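4.3 Hanging and retrieving soft items

Bags and jackets remain the weakest category in our chore set. Of the 856 attempts logged on the Hukeck arm, 49 percent ended with the item on its hook, against far better results for rigid objects such as mugs and boxes. Most failures fall into two groups: the strap folds before it reaches the hook, or the policy loses track of the loop once the fingers close on it. Slowing the approach helped with the first group — at a cost of around 60 seconds per item — and did nothing for the second.

A free-standing rack is harder than a wall hook. Its hooks splay outward at different angles, and a small push at the top can shift the whole stand. Figure 2 gives a view from the gripper with a backpack on the rack.

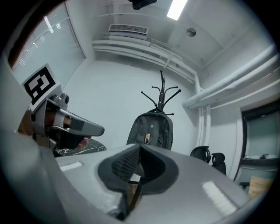 Figure 2. Gray backpack on a black metal coat rack, with a fiducial marker above the finger assembly at left.

Mpho Molefe objected to an early draft that a success rate alone says little about readiness, as a person who has to stand by and pick up every second bag has saved no work. We therefore report interventions per item in Section 5.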